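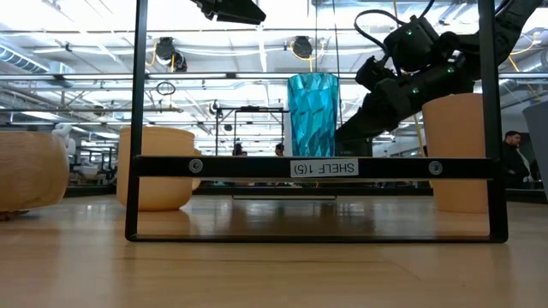

Shelf 1(5) on the cell 2 table, with the teal cup and the peach ones. Label orientation: see item 3.

Grindier Cell 2 – setup and upkeep meeting
Minutes, 2021-09-07
Chair: Forough Khosravi
Minutes: Simin Nouri, again
Apologies: Radonjić, who is at the Flurnau site with the good torque wrench

1. Minutes of the last meeting
Accepted after the word "fixed" was changed to "adjusted" in two places. Forough asked that "fixed" be kept for things that have stayed that way for a week.

2. Gripper fingers
The new fingers from Gellmont are on. The old pair had worn smooth on the inside and would let go of a cup on the way up, usually over the floor. Simin has put the old pair in the drawer marked SPARES. Forough moved them, during the meeting, to the drawer marked SCRAP.
Closing force was discussed at length. The current setting is 50 percent. Radonjić wrote in beforehand to ask for more, on the grounds that more is safer. The thin-walled cups disagree. Left at 50 until the pad wear has been measured.
Action: Simin to measure both fingers and write the numbers in the log, with units this time.

3. Shelf frame
The label on the crossbar reads upside down from the low camera. Forough does not mind, as the arm does not read it. Simin minds. Agreed that the label stays put until the frame next comes off the table for some better reason.
Crossbar screws to be checked at each changeover. The check is a screwdriver, a quarter turn and a tick on the sheet. Last month's sheet had the ticks filled in ahead to the end of the month, in one pen.

4. Wrist camera
Remounted after the bracket worked loose. The view now takes in both fingertips, as it was meant to from the start. Calibration was rerun and saved as file 567. The earlier files are still in the same folder, and people are asked to stop loading them out of habit.
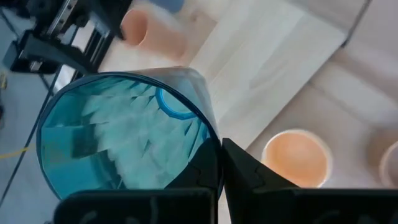 Wrist camera view, both fingers on the blue canister.

Close objects come up sharp enough to work with. Things further back smear when the arm is moving, and there was some debate over whether to slow the arm or shorten the exposure. Exposure first. The lights over the cell are bright enough, and Forough does not want to explain a slower arm to Grindier.
Action: Forough to try two shorter exposures and keep a clip of each.

5. Cables
The yellow cable on the floor near the frame is to be taped down or routed properly. This item has been carried over since January. Simin offered to do it straight after the meeting and was thanked, with visible doubt.

6. Service interval
The arm's full service falls due every 365 days. The counter was reset by accident during the controller update, so the cell currently believes it is brand new. The date will be kept on paper, taped inside the cabinet door. A full service can take up to 2 days, and Forough will tell Grindier so before they ask.

7. Any other business
The key to the control cabinet is missing. It was found in the SPARES drawer before the minutes were typed. The spare key is still missing.

Next meeting when Radonjić is back with the wrench.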